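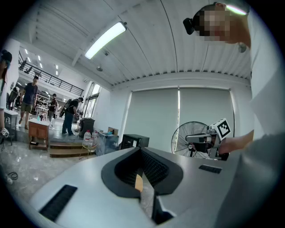
**What counts as one example in the Pirerico set?**

One example is a single attempt at a single task, from the moment the operator presses start to the moment the jaws are open and still at the end. Each example holds the wrist video, the jaw width over time, the tool's position, and one line of text naming the task. Pauses of more than six seconds split the recording, and both halves go to review.

**How many examples does a new task need?**

We plan for 3,000 per task before the first training run. Simple pick-and-place work often levels off earlier, but the plan stays the same so that tasks can be compared.

**Why use handheld grippers instead of driving the robot arm?**

Speed, mostly. A person holding the tool works at close to normal pace, and the jaws match the ones on the arm. The cost is that a person can reach poses the arm can't. Melemari, our replay checker, tests each path against the arm's joint limits and drops those that fail.

**What is the black and white marker cube for?**

Position tracking. The pattern on each face is known in advance, so software can work out where a tool is from any view that shows a face clearly. Keep tape, fingers and sleeves off it. A scratched face should be replaced, and the tool must then be calibrated again.

**Can two operators record in the same hall?**

Yes, if their work areas don't overlap and each tool has its own marker IDs. Two tools with the same IDs will produce tracks that jump from one to the other. Melemari catches large jumps and misses small ones.

**Do people in the background spoil a recording?**

No. Someone walking past is acceptable and gives the model some useful variety. A recording is rejected only when a person blocks the work area or touches an object that is part of the task. Faces are blurred before the files leave the recording site.

**What about lighting?**

Leave room lights as they are for the length of an example. Change them between examples if you like – the training code handles different light levels well, but a sudden change partway through upsets tracking. Write the change in the session notes.

**Should failed attempts be kept?**

Keep them and label them. A dropped object followed by a second grasp is marked "recovered". A dropped object left where it fell is marked "failed". The current training code reads the first kind and skips the second, though both are stored.

**What share of recordings passes review?**

In the last full round, 94 percent. Most rejections came from lost tracking, usually when the tool was turned quickly with no marker face in view.

**How often should a tool be calibrated?**

At the start of each session, after any knock, and after a jaw change. The routine is in the Entili menu under Tools and takes about 6 minutes. Files recorded with an expired calibration are held back until someone clears them by hand.

**Where do the files go?**

Entili copies them to local storage first, then to Prallell overnight. Do not wipe a tool's memory until the session shows as "stored" in both. A session stuck on "copying" the next morning should be restarted from the Entili queue page, using the same session name.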